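The grip that rents by the month

The head of product at Fluvitz would like it known that she did not want to call it the Umico. "It sounds like a yogurt," she says. "The domain was available, and we were tired."

We are talking in the company's office, above a tile showroom, where the coffee machine has a handwritten sign on it and none of the equipment for sale does. The Umico is a hand-held gripper: two fingers, a frame, a trigger, a camera. You hold it, you do a chore with it, and the recording goes off to teach a robot arm how the chore is done. Fluvitz doesn't make the arm. It will happily tell you which arms it gets along with, and the list is shorter than she would like.

What the company does make is the kit and the service around it. A customer, usually a small lab or a startup that has spent its money on the robot and forgotten about the data, gets a case with the gripper, spare fingers, a charger and a printed guide. The grippers are sent to people who do ordinary things with them in ordinary homes. Fluvitz checks what comes back, throws out the bad takes, and sends on the rest. The checking software is called Uvono. She did not name that one either.

I ask what makes a take bad.

"Talent, mostly," she says. "People get good at it and start showing off. They flick things. They catch things. We had one person who could turn a page with it, and it was beautiful, and it was no use at all to a customer who wanted cups."

Cups, plates and bowls make up the bulk of the orders. She had expected laundry. The kitchen people, she says, simply got their paperwork in first.
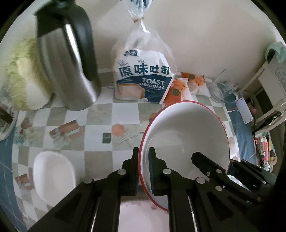

The Umico at table, with its fingers on the rim of a bowl. Bread optional.

Bowls, I learn, are a sore subject. A box has sides, and a box wants to be picked up. "A bowl is all curve and opinions," she says. The approach the guide recommends is one finger inside and one outside, closing on the rim, and it took Fluvitz longer to arrive at that sentence than anyone in the building cares to discuss. Early drafts of the bowl chapter ran to 13 pages. It is now a page and a half, and she suspects people skip the half.

I was given a unit and a soup bowl to try. The trigger is light, the fingers close evenly, and for the first minute I felt like a surgeon. By the tenth I felt like a man holding a gripper. My wrist had begun to complain, and I said so.

"Yes," she says. "It's a wrist product." The current advice is to stop every 19 minutes, a number she defends with some energy. Twenty, she says, sounded made up.

The price is where she becomes careful. A kit rents for $955 a month, with checking included up to a limit that is explained in the contract and, she concedes, only in the contract. Replacement fingers cost extra. So does getting your footage back in under a week. When I suggest that a customer might add all this up and go elsewhere, she says some have, and that a few of those came back, and that she was very gracious about it.

The main elsewhere is Ndlovu, a rival kit with a sturdier case and, in my own brief trial, a stiffer trigger. She praises the case at length. On the trigger she says only that she hopes their customers have strong hands.

What she will not do is promise anything about the robots. Buyers ask her, in nearly every call, how many recordings it takes before the arm can clear a table. She has an answer ready and it is not a number. "I tell them it depends on the table," she says. "Then they ask what kind of table, and I say, yours, and the line goes quiet." She would like more homes in the mix, with more clutter in them, and fewer of the bare white desks that customers keep asking for. A desk like that, she says, teaches a robot to live with an architect.

Eight people work at Fluvitz now, and most of them take a kit home at some point to keep their hand in. Hers is in the kitchen. I ask whether she uses it for the dishes.

"I have a dishwasher," she says. "I use it for the recordings."

A second version of the gripper is due in April, lighter, with the same name. The yogurt people have not been in touch.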